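Intro to Computer Hardware, Unit 4 handout
Instructor: Heriberto Sotelo, Trenell evening program

Welcome back, everybody, and thank you for the kind notes about last month's unit (I read every one, even the long ones!). Tonight we talk about memory and storage, two words that people mix up all the time.

Memory is the desk you work on. Storage is the filing cabinet across the room, and whatever is on the desk gets swept off when the power goes out.
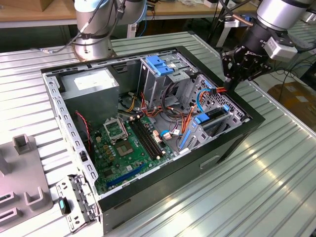 My old teacher, Abelardo Escobar, liked to say a small desk makes for a lot of walking, and I've never found a better way to put it. When memory fills up, the computer starts borrowing room from storage, and everything slows to a crawl. 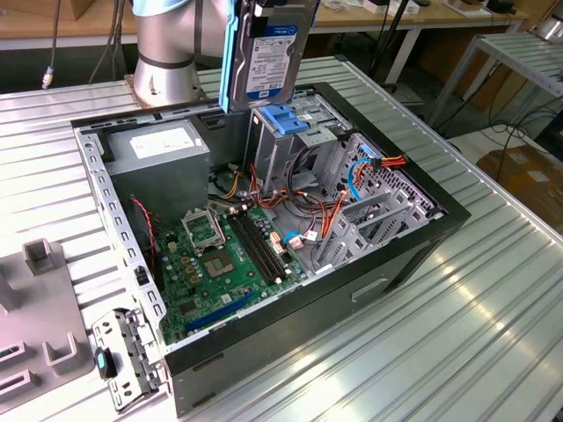 Storage is measured in gigabytes, same as memory, so read the ads with care. If a drive holds 700 GB and you keep 20 GB free, you will feel the pinch on your next big update. 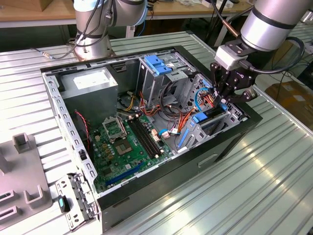 For next time

Read chapter 2 of the Plerkwood reader, and find out how much memory your own computer has. Write it down along with the size of the drive.

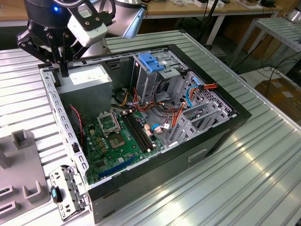 If you don't have a computer at home, pick one from the ads and use that. Questions are welcome before class, and my extension is 3352.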